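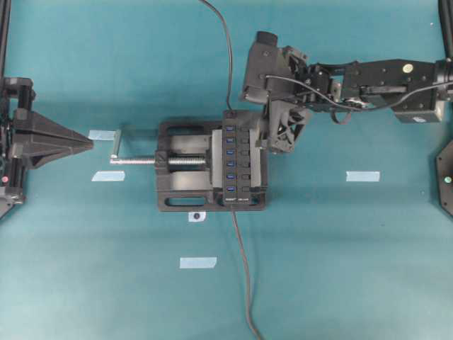 Vise on the teal, handle end to the left.

Friday, laugh pass on the Restolel pilot, second go

Picking up where I left off before lunch. The cold open came over from Grarketti at 3135 frames and I've got it down to 2630, and I swear nothing anybody would miss is gone. Most of it was air. People walking to the fridge, people walking back from the fridge. Whoever blocked that kitchen loved the fridge!

Audience tracks are from the Unetthorpe taping, two mics over the bleachers, and they do not match. The left one is brighter and has a cougher sitting right under it (you'll know him when you hear him, he gets going just before the landlord's entrance). I rolled some top off it and pulled it down until the room stopped leaning. Better. Still not wonderful. If anyone has the settings from the Roussel job, where we had the same trouble with the balcony, please stick them in the back of this book, because I went through my old pages and all I wrote was "fixed it, sounds great," thank you past me.

So, the laughs. I've marked 11 in the cold open that I think are real, meaning the crowd laughed at that line on that take and we're using that line from that take. The others are bridges I laid in to get across the cuts. I kept them short and low and I tried very hard not to use the big whooping lady twice, which is a crime I have committed before.

The one I keep going back and forth on is the phone gag. On the night it got a huge laugh, long and rolling, and the lead held for it beautifully, just stood there with the receiver. But now that the setup is shorter the laugh feels enormous for what you've seen. You're sitting at home going, what did I miss? I tried fading it early and it sounds like somebody shut a door on the crowd. Tried the laugh off the rehearsal take and it's thin. For now I've left it full length and trimmed his look to the window afterward. 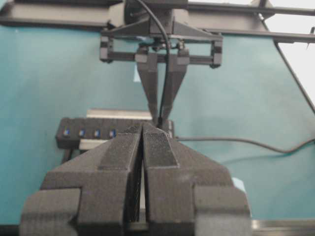

Put the setup back, is the note somebody penciled next to my phone gag cue this afternoon, the laugh is the right size and you cut the joke too small for it.

Okay, fair. I grumbled and then I tried it. I put back the bit where he dials, hangs up and dials again, and the laugh sits down in it like it was always there. It does eat into what I saved, so the frame count up top is already wrong and I'll correct it when the cut settles. I may steal the difference from the fridge.

Other thing from the same listen: the tag. The last line lands, the crowd goes, and then the theme comes in right on top of them. I slid the music later and let the laugh start to fall before the first horn. Much nicer, you get to enjoy it a second. Grarketti may want the hard hit back since that's how they did the temp, and I've kept that version on its own track, muted, labeled HARD HIT so I don't have to hunt for it.

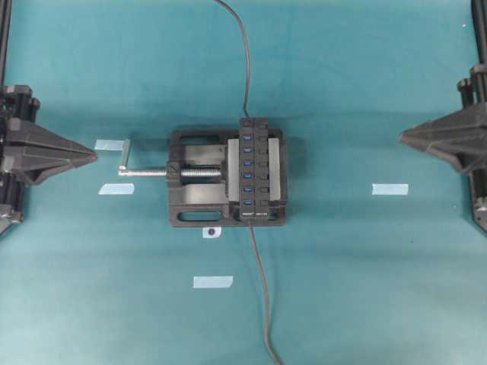 I've also left the music stem a hair quieter than the temp, so if you open both and the new one seems sleepy, bring it up before you judge the timing. I got fooled by that myself and spent half the afternoon moving horns.

Still to do: dialogue under the landlord's coat rustle, the cougher (again), and a clean run of the room with no laughing in it, which I can't find anywhere on the Unetthorpe reels. There has to be a stretch from when they were resetting the kitchen. I'll look Monday morning if I get the room early, otherwise whoever's in first, have a listen to the tail of the last reel and write down what you find.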